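November 29, 2019

**Can a robot tidy up the back room yet? Plirkance says sort of**

I spent most of yesterday afternoon at the Plirkance open house, and I went in with one question that I've been carrying since I started writing about this stuff: can a machine do the dull little jobs that eat up my evenings? (Or the ones that eat up the last hour of a shift, which is what Plirkance would much prefer I ask, because stores have bigger budgets than I do.)

The short news first. Plirkance is going to put its two-armed tabletop robot into a Faken hardware store in February, for a trial run in the returns area. The job is sorting through small electrical goods that customers bring back: cords, adapters, power strips, lamp sockets, that sort of thing. Each piece has to be picked up, turned over, laid straight and put in the right bin. Faken told visitors that its busiest returns desk handles 156 of these items on a heavy day, and that the staff would happily hand over every last one of them!

Now, the less short news. I asked how fast it goes, and the answer was a bit of a wince. Plirkance is aiming for 200 items per shift by the end of the trial, and the engineer I cornered told me they aren't there yet. Boxes are fine, she said. Bulbs in their cartons are fine too. Anything with a tail on it is a pain, and that's because a cord never lies the same way twice. The robot can have a perfectly good hold on the hard part and still drag the plug over the side of the bin, and then one arm has to let go and start over while the other one hangs on.

I felt weirdly seen by this. I have a drawer at home that is nothing but cords, and I've been "starting over" with it for years.

She also walked me through the thing I'd never have guessed, which is that a second arm makes life harder before it makes it easier. With one arm you only have to worry about where it's going. With two you have to keep them from bumping into each other, and you have to decide which one goes first, and that decision still gets made by a person more often than the sales brochure lets on. For the February trial there will be somebody from Plirkance on site every day, ready to step in. Faken seems okay with that. I would be too, if it came with the price they're hinting at for the trial (they wouldn't give me a number, and believe me, I asked more than once).
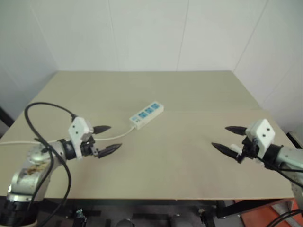
Over the cookies I got talking to a couple of people from Sachdeva, who make the sorting software that tells the robot what it's looking at. They're a lot more cheerful about homes than Plirkance is. Their pitch is that a kitchen counter is only a messy returns desk, and that once the cord problem is cracked, putting away the silverware is a small step. I'm not so sure. My counter has mail on it, and half an onion, and sometimes a cat.

Zorklow, the other outfit working on this, has been promising a laundry folder for 2 years now and I still haven't seen it fold anything outside of its own promo clips. So I take the home talk with a grain of salt. But a store is a different deal. The table stays put, the lighting stays the same, and the goods come in one at a time if you set it up that way. I can picture it working there, slowly, with a helper close by.

Faken says it will share how the trial went once it wraps up, including the mistakes, and I've asked to come by the store and watch for a morning. If they let me in I'll write it up here. I may bring my cord drawer along.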